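We use cookies to remember your preferences and see which pages are visited. Accept / Settings

Jivovstead Shared House
Minutes of the Kitchen and Common Room Meeting
Held on 16 September 2019, after supper

The meeting opened a little later than planned, as everyone was still finishing the plum cake (thank you to the Hollbridge side of the house, it was very good indeed and the recipe has been asked for). We had 18 present, which made it a squeeze, and a few people kindly sat on the stairs with the door propped open.

1. Last minutes
Read out and agreed. One correction: the spare kettle went to the laundry room and not to the garden shed, so please stop looking for it in the shed.

2. The work surfaces
Most of the evening went on this, and quite right too. We talked for a good while about how nice it is to come down in the morning to a clear surface, and how quickly one gets buried under mail, keys, bread bags and other people's library books. It was agreed that white surfaces are to be wiped down last thing at night with a soft cloth and a drop of dish soap, and then left bare. No scouring pads, please! The member who looked into this explained that a matte finish goes patchy if it's scrubbed, and that a shiny spot can't be brought back.

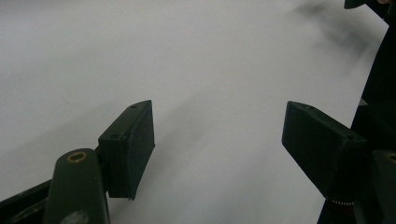

There was some back and forth over whether the fruit bowl counts as clutter. Feelings ran fairly high, in a friendly way, and in the end the bowl was given a home on the windowsill until December, when we'll talk about it again. Mail goes in the tray by the front door. Anything still lying out at breakfast goes in the Bukska crate under the stairs, where its owner can fetch it without any fuss or hard feelings.

It was also asked whether large sheets of white paper could be laid down for messy jobs such as jam, shoe polish and the children's painting. Everyone liked this idea. The paper store at Peñalver will sell us a pack of 100 sheets, and we agreed to buy one pack and see how long it lasts us.

3. Cupboards
The upper cupboards will be emptied and sorted one shelf at a time, starting with the spices. Several people spoke warmly in favor of labels and one person spoke at some length against them. Labels were agreed, with 4 in favor of handwritten ones and the rest happy with whatever turns up.

4. House money
The kitchen fund stands at $637. The paper will come out of this, along with new dishcloths. A request for a second toaster was heard with sympathy and put off.

5. Anything else
The drawer beside the stove is sticking again. Rubbing the runners with a candle end was suggested, and we will try that before paying anybody to look at it. Thanks were given to whoever has been sweeping the back step. Would the owner of the blue casserole please collect it.

The next meeting will be posted on the hall board. Tea was made and the meeting closed.

Recent items
Garden meeting minutes
Laundry room: new hours
Notes on the shared freezer
Plum cake recipe from Hollbridge
What goes in the crate under the stairs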